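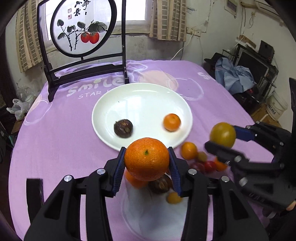 *Mandarin and chestnut at the Gedley sorting table.*

**Gedley fruit listing passes 200 entries**

The Gedley household produce listing now holds 200 entries, after a February session given over to small fruit and nuts. Keith Maihi, who edits the listing, said citrus remains the largest group — almost a third of the total.

Items are placed on a white plate and sorted by size, skin and stem condition. Mandarins are entered separately from other small citrus. Chestnuts are graded on shell surface, with scratches noted but not counted as damage.

The method follows a market guide printed in Whitcombe in 1879, which set 3 grades for table fruit. Jolene McKinnon revised the wording for current use and dropped the guide's weight limits, which did not suit modern varieties.

The next session will cover plums and small tomatoes. Printed copies of the listing are held at the Bornville reading room, open until 4 p.m. Corrections may be left at the desk.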